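Bench notebook, canteen kitchen, Pesthorpe site
March 5, 2020
Fruit packing, hand tool trial, continued from the January pages

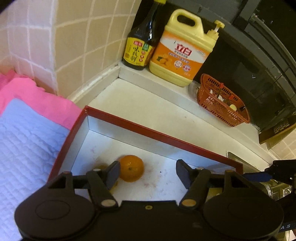
Els Van Rooij has read the January pages and writes in the margin that I keep putting down minutes and never put down who was standing where. Her point is that the packing job used to be done by two people facing each other, and that if one of them now works with the hand tool and the other is sent to the dishwashing side, we have changed more than a cycle time. She wants that written up properly before Postma come back with their quote. Fair enough. I will try to do it from this entry on.

Where we are. The fruit boxes for the offices are still filled by hand on the counter by the sink, as they have been for years. The plan is for an arm to take over the filling after the summer. Until then we work with the hand-held gripper so that the arm has something to learn from, and so that we find out which parts of the job suit two fingers and which don't.

Set-up today: one shallow box at a time on the counter, two tools out, citrus only. Apples and pears wait until the pads have been changed.

Total picks logged since January stands at 1,413. Today added 158 to that, included in the total. Of today's, 36 were marked bad by whoever was holding the tool. Bad means dropped, squeezed too hard, or let go and picked up again. I have not split the three and I should have. The sheet has one column for it and people tick it and go on. New sheet to be drawn up with three columns.

Notes on the picking itself.

Fruit on its own in the middle of the box is no trouble. Fruit near a wall is slow, as you have to turn your wrist to get one finger down between the fruit and the side. By hand you never think about this, you roll the fruit towards you with a fingertip and take it. With the tool several people tried to do the same roll with one pad. It works if you are patient. I have asked that it be left in and not corrected, as the arm will have to get at those pieces somehow.

Second fruit close behind the first: the housing hides it from above. You go by memory, or you lean over. Leaning over is what everyone does and after an hour of it you feel it in the lower back. I did the last stretch myself and was glad to stop. Counter height is for washing up, a bit low for this. Try a board under the box next time, and find out whether the box then sits too high for the shorter staff.

Closing force. Still too easy to overdo. The trigger gives nothing back until the fruit is already held hard. Kistora say a softer spring can be fitted, 4 working days, no charge if we send the old one back. Ordered one to try on the second tool, leave the first as it is so we can compare.

Box floor needs wiping between runs. Marks and bits make it harder to say afterwards whether a stain came from a bruised fruit or was there already. I will put a cloth with the sheets.

Counter. We share the ledge at the back with the kitchen's own things and that is fine, they were there before us. The agreement with the kitchen stands: we use the counter between breakfast clearing and the start of lunch, and we are out of the way by then. Overran today by a quarter of an hour and was told so. They were right to.

Who stood where (for Els).

Before: two at the counter, one filling, one checking and closing. They swapped when they felt like it. The checker also answered the door and the phone. Talk went on all the time, and a new person learned the job simply by being put opposite someone who knew it.

Now: one with the tool, one writing. The writer has to watch each pick and so can't check, close boxes or answer anything. The one with the tool talks less, I noticed it in myself too. Boxes pile up at the end unclosed and somebody does them all in one go. The phone rang out twice.

So for the moment the trial costs the kitchen more hands than the old way did. This is expected, but it was not said clearly at the start, and a few people took it as the finished method and didn't think much of it. I should have explained it at the first briefing. Will do it at the next one, with the drawing of the later layout on the table.

What they asked me, as near as I can put it down:
Will hours be cut when the arm comes. I don't know. The proposal to the site has the same hours with more of them on food prep. It has not been signed.
Who clears a jam at six in the morning. Not settled. Postma's draft says their service line, which opens at eight. To be raised with them.
Can the old way be kept for mixed boxes. I think yes, and I would prefer it. Mixed boxes are where people look at a piece and decide, and we have no plan for that at all.
Does the tool record who is holding it. No names. Run number and time only. I said this and have written it on the sheet as well.

One more thing on deciding. When filling by hand people put aside the soft or marked ones without stopping. With the tool in hand they mostly don't, they pick what comes next and the marked one goes in with the rest. Found several in the closed boxes afterwards. The arm will do just the same unless somebody sorts first, so there is a sorting job at the front of this that isn't in the drawing. Vornano left sorting out of their costing as well, I looked it up. Els to be told, it may be the answer to where the second person stands.

To do
New sheet, three columns for bad picks
Board under the box
Softer spring on the second tool when it comes
Pads for apples and pears
Ask Postma about early mornings
One run with a sorter in front, one with the tool, one writing. Same counter, same hours, and finish on time
Phone to be moved to the dishwashing side during runs, if the kitchen agrees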